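4.2 Configuração experimental e comparação das garras

A comparação descrita nesta seção restringe-se à etapa de transferência entre braços, isto é, à passagem de uma ferramenta manual de uma garra para a outra sem apoio intermediário na mesa. As etapas de apreensão inicial e de deposição final foram tratadas na Seção 4.1 e não entram nas taxas discutidas a seguir.

Foram avaliados dois conjuntos de dedos, ambos paralelos e de acionamento elétrico. O primeiro, designado Collbridge, tem faces planas e rígidas. O segundo, designado Thaler, emprega faces com revestimento elastomérico e uma ranhura longitudinal. Em cada série, os dois braços receberam o mesmo conjunto, de modo que a garra doadora e a garra receptora fossem sempre equivalentes. O controlador Vestness foi mantido nos dois casos, com ganhos idênticos e limite de força ajustado por conjunto, conforme o procedimento de calibração do Apêndice B.

Os braços estão montados em placas de base próprias sobre o mesmo trilho, com as garras voltadas uma para a outra, e cada punho leva uma câmera própria. A percepção usa as duas imagens de punho e uma vista fixa do espaço de trabalho. A pose relativa entre as garras é estimada a partir da cinemática direta e corrigida pela imagem do braço receptor nos últimos centímetros da aproximação. Quando a correção excede o limiar definido na Seção 3.4, a tentativa é interrompida e registrada como falha de alinhamento.

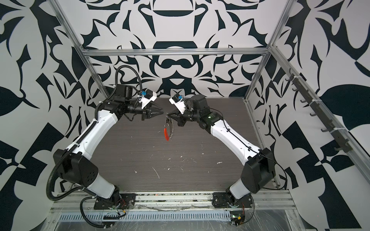

Por que comparar as garras na transferência, se a apreensão sobre a mesa é a tarefa mais comum na literatura? A transferência impõe dois contatos simultâneos sobre um corpo rígido, e o erro de posição de um braço aparece como força interna no outro, o que torna mais visíveis as diferenças de complacência entre os dedos.

Figura 3. Transferência de ferramenta entre braços: a garra direita segura uma ferramenta de cabo vermelho pouco acima da mesa, próxima à ponta da garra esquerda.

O conjunto de dados compreende 3.277 tentativas, distribuídas entre os dois tipos de dedo e as três velocidades de aproximação. A ordem das séries foi sorteada. As tentativas anteriores à recalibração de abril foram descartadas, pois a transformação entre a câmera e o punho do braço esquerdo apresentava deriva incompatível com a tolerância adotada.

Com os dedos Collbridge, as falhas concentraram-se na fase de liberação. A garra receptora fechava com um pequeno desvio angular, a ferramenta ficava submetida a torção e, ao abrir a garra doadora, girava em torno do eixo de contato. O efeito cresceu com a velocidade de aproximação. Reduzir o limite de força atenuou a rotação, mas aumentou o número de quedas.

Com os dedos Thaler, o desvio angular foi em grande parte absorvido pelo revestimento, e a rotação após a liberação diminuiu nas três velocidades. Em contrapartida, o atrito mais elevado prejudicou a abertura: em parte das tentativas a ferramenta aderiu à face doadora e foi arrastada antes de se soltar. Um recuo lateral curto, anterior à abertura completa, reduziu essa ocorrência e foi incorporado ao protocolo.

Repetiu-se a série mais lenta com o controlador Randik, para verificar se a diferença entre os dedos dependia da malha de controle. A ordenação entre os conjuntos manteve-se, embora o tempo de acomodação tenha sido maior. As curvas de força correspondentes são apresentadas na Seção 4.3, junto com a análise do desgaste do revestimento.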